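Zolari opens its doors and lets the robot do the shopping

May 19, 2025

I'd never been inside the Zolari workshop before, although I must have cycled past it hundreds of times on my way to the Wetotus building. So when they announced a public afternoon with live robot demonstrations, I put my name down straight away!

The place was busier than I'd expected. The organisers told me 648 people had signed up, and I think most of them were in front of me in the queue for tea. We went round in small groups, and ours was led by Triin Jankauskaitė, who works on the arms and talks about them the way other people talk about their dogs (fondly, with a bit of eye-rolling).

First stop was the table demo. An arm has to pick out the thing it's been asked for and leave everything else alone, with toy food and a soft toy to choose from. It sounds like nothing much until you watch one try to work out where to put its fingers.
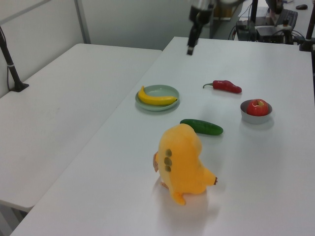 The demonstration table at Zolari, with the arm at the far end.

I asked why toys, and Triin said shape is the whole point. A chilli is thin and wants to roll, an apple is round and sits low in its bowl, and a plush toy squashes when you grip it. Get the grip right on all of those, she said, and you're a good way towards handling things in a real kitchen or a packing hall. They've run the exercise roughly 2,000 times since the start of the year, and they still get surprises.

The banana was the favourite with the children in our group, by miles. They were all shouting advice at the arm – "left a bit, left a bit!" – and one little boy wanted to know if it ever got hungry. 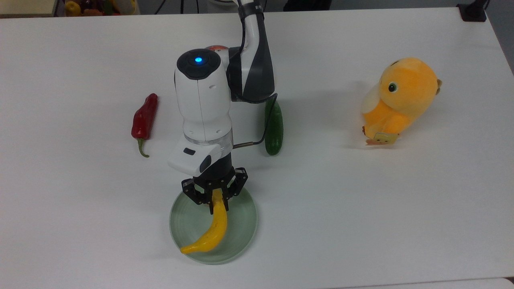 Afterwards I had a quick chat with Vikas Sengar, who looks after the software side. He was very open about what's still hard. Shiny things are a nuisance, he told me, and so is anything see-through, as the cameras can struggle to tell where the edge is. His team is now working with Nirnetti on a gentler set of fingers for soft fruit, and he hopes to have those ready to show by the autumn.

There was also a talk in the Schumacher room upstairs, but it was packed to the door and I only caught the last few minutes (something about gearboxes, I think).

Entry was free, and the tea was 2 pounds with a biscuit. Zolari says it will hold another open afternoon later in the year, with sign-up through its website.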